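4. Bimanual Cutting Task

4.1 Setup

The cutting task tests whether a policy trained on paired demonstrations can keep one arm still under load while the other moves. Two arms face each other across a white table. One arm steadies the food and the other uses the knife. Each episode starts from a randomized plate position, and the utensil rack stays on the table for the whole session.
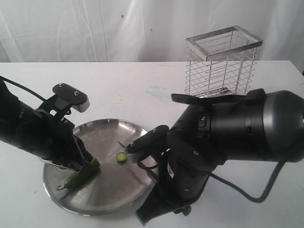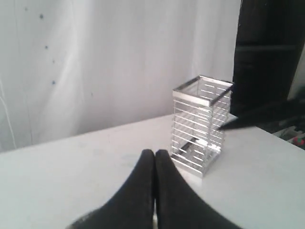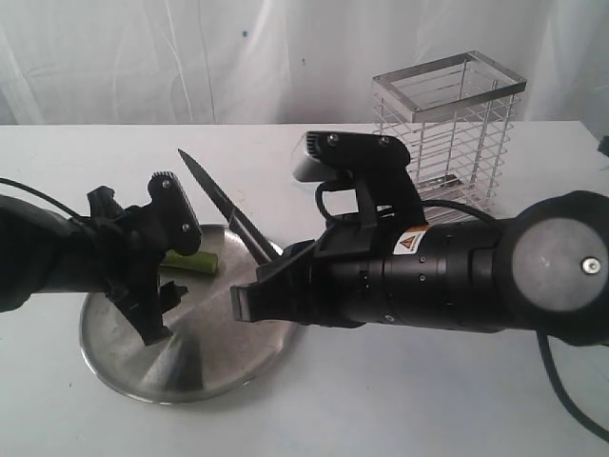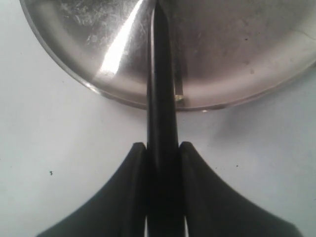
Figure 4. Views from the cutting task. First and third: external views of both arms at the plate. Second and fourth: wrist views, with the rack in the second and part of the plate in the fourth.

Demonstrations were collected by two operators, Deepika Namboodiri and Tiina Karppinen, using the Brarkum teleoperation interface. We recorded 925 episodes and kept 500 for training. An episode was dropped if the food left the plate, if the knife was regrasped more than twice, or if any stream lost more than ten consecutive samples. Most of the dropped episodes fell under the last rule. The problem was traced to a loose connector and fixed in July, but we did not go back and re-record, and the training set is therefore weighted toward the later sessions.

Operators were told to cut at their own pace and were not shown each other's recordings. This left a visible difference in style. Karppinen tends to press down once and then draw the blade back. Namboodiri uses several short strokes. We did not label episodes by operator during training.

4.2 Policy and baselines

The policy takes the external view, the wrist views, and the joint positions of both arms, and predicts a chunk of 32 future actions. Both arms share one encoder and have separate output heads. We call the full model Cimura. The main difference from earlier two-arm models is the hold term, a loss that penalizes motion of the steadying arm during any interval in which the cutting arm is in contact with the food. Contact intervals are found from motor current, with a fixed threshold that we set by hand on a few episodes and did not change afterward.

We compare against two baselines. Paulík is the same network without the hold term. Prokik trains one policy per arm, and the two exchange no information apart from what each can see of the other. All three were trained on the same 500 episodes with the same number of gradient steps.

4.3 Evaluation

Each model was run for 24 trials. A trial counts as a success if a slice is fully separated, the remaining piece is still on the plate, and neither arm triggers its force limit. Start positions were drawn once and reused for every model. The person resetting the table did not know which model was running. Trials were interleaved, so that wear on the finger pads would affect the three models equally.

Cimura succeeded in 19 of 24 trials, Paulík in 13, and Prokik in 8. The gap between Cimura and Paulík comes almost entirely from one type of failure. Without the hold term, the steadying arm often begins to lift while the blade is still partway through, and the piece rolls or is dragged toward the knife. This happened in seven Paulík trials and in one Cimura trial. Prokik failed mostly on timing, with the cutting arm starting down before the other arm had settled.

Of the five Cimura failures, three were incomplete cuts in which a strip of skin still joined the slice to the rest. The policy has no direct way to tell that a cut is incomplete, and it moved on to the retreat phase as usual. One trial ended at the force limit after the blade met the plate at a steep angle. The last was the early lift mentioned above.

We also looked at slice thickness, though it was not part of the success rule. Thickness varied more under the learned policies than in the demonstrations, and we found no clear ordering among the three models. Some of this may come from the mix of operator styles, since the policies sometimes switched from one long press to short strokes within a single cut. Training on one operator at a time would answer the question, but neither subset was large enough to give a stable policy in our early tests.

4.4 Effect of the wrist views

To see how much the wrist views contribute, we retrained Cimura with the external view only. Success fell to 11 of 24. Most of the added failures occurred before the first contact with the food, when the blade was brought down beside the piece or too close to the steadying fingers. Once contact was made, the two versions behaved much alike.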